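Search this site Search

An afternoon at the Iltley open day

I went to the Fimico open day at Iltley in September expecting a robot. What I got was a folding chair, a biscuit and a simulator. The real machine was "between software versions", according to Bohdan Nazarenko, who ran the session and took my grumbling well enough.

The pitch is that the robot practises in a computer-made house before anyone lets it loose in a real one. Fine. I can see why you'd want it bumping into pretend walls first. But the pretend house is very tidy. There's a polished brown floor, a stone pedestal with a basin on top, and great stretches of plain wall. Who lives like that? My hall has 2 bikes in it.
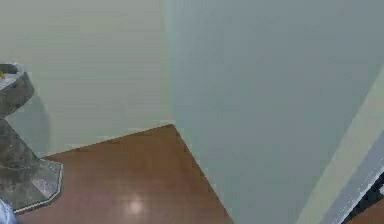
What I asked, and what I was told

I asked how well any of this carries over to a real room. Svyatoslav Savchuk said the team at Vistonbridge was "encouraged", then showed us a slide with no numbers on it. A woman behind me asked about pets and got the same slide.

We had 30 minutes of this and 10 for questions. I don't think anyone was fibbing. I do think they've spent a long time looking at their own screens.

They say the real one will be out next time. I've put my name down, and I'm bringing a doormat.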